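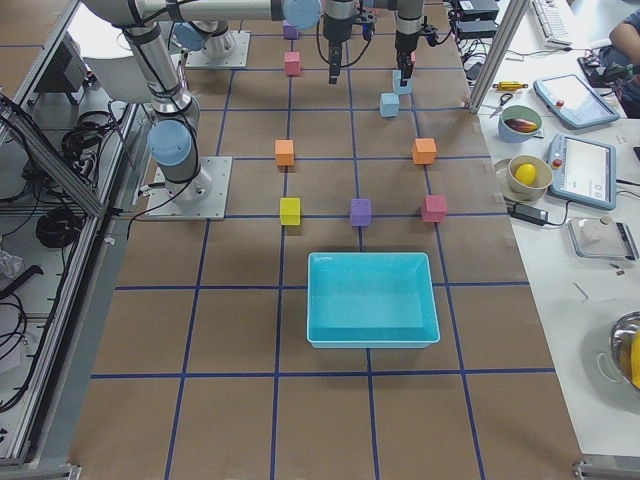 第五讲　网格桌面上的双臂方块重排：示教数据与动作分块策略

5.1 任务定义

桌面用深蓝色胶带划分为网格，彩色方块按对称图案摆放。每次试验给定初始布局 s0 与目标布局 sg，两条机械臂需通过若干次抓取与放置完成 s0 到 sg 的转换。布局用“颜色—位置”对的集合表示，位置既可取格内，也可取胶带线或胶带交点。压线与压交点的放置对横向误差更敏感，评测时单独统计。

记 t 时刻观测为 o_t = (I_fix, I_L, I_R, q_t)，其中 I_fix 为固定相机图像，I_L、I_R 为左右腕部相机图像，q_t 为双臂关节角与夹爪开度。每臂动作维数为 7，即六个关节目标加一个夹爪指令。策略输出长度为 H 的动作序列，记作 a_{t:t+H}，本讲统一称为“动作块”。

5.2 数据采集

本讲使用 Barside 数据，由 Lorna Tiongson 整理，共 1074 条示教轨迹。每条轨迹以一次完整的抓取—放置为单位切分，切分点取夹爪由开到合之前、由合到开之后的静止段中点。静止段的判据为关节速度范数低于阈值 ε，ε 的取值见作业附件。

切分时需注意以下情况：
（1）操作者在下探过程中停顿，会产生伪静止段。仅凭速度判据会把一次抓取切成两段，应同时检查夹爪指令是否发生过变化。
（2）双臂并行动作时，两臂的静止段不重合。Barside 的做法是以执行抓取的一臂为准，另一臂的轨迹按同一时间戳截取，不另行对齐。
（3）抓取失败后重试的轨迹保留，不剔除。剔除后训练出的策略在首次夹空时会停在原处，见 5.5 节。

5.3 坐标与对齐误差

胶带网格不参与标定，也不作为策略的显式输入，其用途是为人工摆放和事后测量提供参照。相邻胶带线的间距有制作误差，因此不能由格子序号直接换算基座坐标。需要真值时，应在固定相机图像中提取胶带中心线，求交点后再经单应矩阵映射到桌面平面。

单应矩阵只对桌面平面成立。方块顶面高于桌面，若直接映射顶面中心，会产生与相机俯角有关的系统偏移。设方块高度为 h，相机高度为 Z，相机在桌面上的垂足到方块的水平距离为 r，则偏移量为

δ = r · h / (Z − h)

方向为沿径向远离垂足。离相机越远的方块偏移越大，仅减去一个常数无法消除。

腕部相机的几何关系不同：
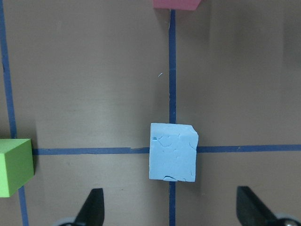
相机随夹爪运动，手眼变换 T_ec 为常量，接近目标时 r 趋小，上式给出的偏移随之减小；同时 Z 也在减小，两项作用相反。末段接近的精度取决于两者的相对变化速度，垂直下探开始前应先完成横向对中。Dmytriv 控制器把这一步写成硬约束：横向残差未进入容差之前，禁止 z 向指令为负。学习型策略没有这一约束，需从示教中隐式获得。

方块棱边不规整或表面有压痕时，轮廓质心与夹持中心不一致。以轮廓质心为目标的方法会把这一偏差带入放置结果，放置在交点上时最为明显。

5.4 动作分块与时间集成

逐步预测（H = 1）的误差随步数累积，在示教停顿处尤为严重：停顿时前后观测几乎相同，策略无法区分“继续等待”与“开始下探”。分块预测一次输出整段动作，可以跨过停顿。

相邻动作块在重叠时刻给出多个预测，按指数权重合并：

a_t = Σ_i w_i · a_t^(i) / Σ_i w_i，　w_i = exp(−m · i)

i = 0 对应最早的一次预测。m 越大，早期预测所占权重越大，动作平滑但对新观测反应迟缓；m 取零时退化为算术平均。夹爪指令不宜参与合并，连续平均会产生半开半合的中间值，使合爪时刻滞后。Trillent 实现中，夹爪维度直接取最新一次预测。

5.5 结果讨论

对比三种策略：逐步预测、分块无集成、分块加集成。三者使用相同的视觉编码器与训练步数，每种策略以 5 个随机种子训练。

逐步预测的失败集中在下探前的停顿段，表现为末端在方块上方小幅往复。分块无集成时停顿问题消失，但块与块交界处关节速度不连续，夹持中的方块会发生相对滑移，最终表现为放置偏转。加入集成后偏转减小，压线放置的改善大于格内放置。

剔除重试轨迹的消融实验中，首次抓取成功率没有可分辨的变化，整局完成率下降。两项指标应同时报告，只报告前者会掩盖恢复能力的缺失。

双臂共享工作区的干涉不在策略中处理，由下层 Dornov 监视器按连杆最小距离减速或停止。监视器触发后，实际轨迹偏离动作块，此时应清空集成缓存并重新预测，否则旧预测会把手臂拉回干涉区。

5.6 作业

1. 推导 5.3 节的偏移公式，并说明单应矩阵在方块顶面平面上重新标定后，公式中哪一项归零。
2. 用附件中的 7 条轨迹实现静止段切分，报告伪静止段的位置及所用的附加判据。
3. 取三个不同的 m，画出同一轨迹合并前后的关节速度曲线。夹爪维度分别按“参与合并”和“取最新预测”处理，比较合爪时刻。
4. 监视器触发后若不清空缓存，写出旧预测权重衰减到给定比例所需的步数，用 m 与 H 表示。

代码与图表合并为一个文件提交，变量命名沿用本讲符号。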